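Clendum Editorial Standards Group
Minutes, 7 October 2021

Present: news desk, politics desk, social desk, legal (by phone). Apologies from the Pudisine bureau.

1. Minutes of previous meeting
Approved with one correction. Item 4 should read "embedded posts," not "embedded polls."

2. Use of social posts in political coverage
The politics desk reported that 19 articles in the last quarter relied on embedded posts as their main source. In 2 of these, the post was later deleted by its author and the page showed an empty box. Legal advised that quoting the text in the body of the article is acceptable where the wording is short and the account is public.

Agreed: any post used as a source is to be quoted in text as well as embedded. Headlines are not to state that "the internet" or "viewers" reacted unless the article cites at least three separate accounts.

3. Debate night live page
The Skuvach live page carried 451 entries on debate night. The social desk noted that reader numbers held steady but that corrections were hard to find — they were posted as new entries and the original entries were left unchanged. The news desk asked for corrections to be attached to the original entry with a time stamp. The current template does not support this.

Action: social desk to request a template change from Etim. Target is January. 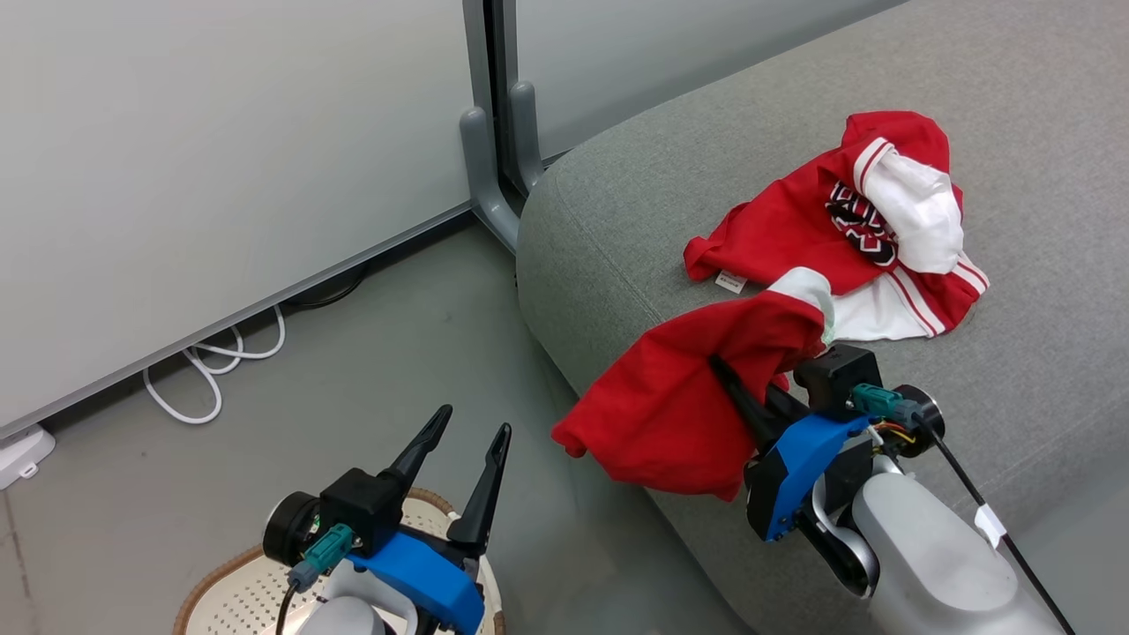

Red garment with white trim, on a gray sofa.

4. Labeling of opinion and commentary
Discussion of whether pundit reaction pieces belong under News or Opinion. The politics desk prefers News where the piece only reports what was said on air. Legal has no objection if the writer's own view is absent. The news desk disagreed and asked that its position be recorded.

No decision. Carried to next meeting.

5. Transcripts
Broadcast quotes are still being taken from automatic captions. Agreed that all quotes from televised interviews are to be checked against the recording before publication. Where no recording is available, the quote is to be paraphrased.

6. Any other business
Archive search on the Pudisine pages returns duplicate results. Passed to Etim.

Next meeting: date to be circulated by the news desk.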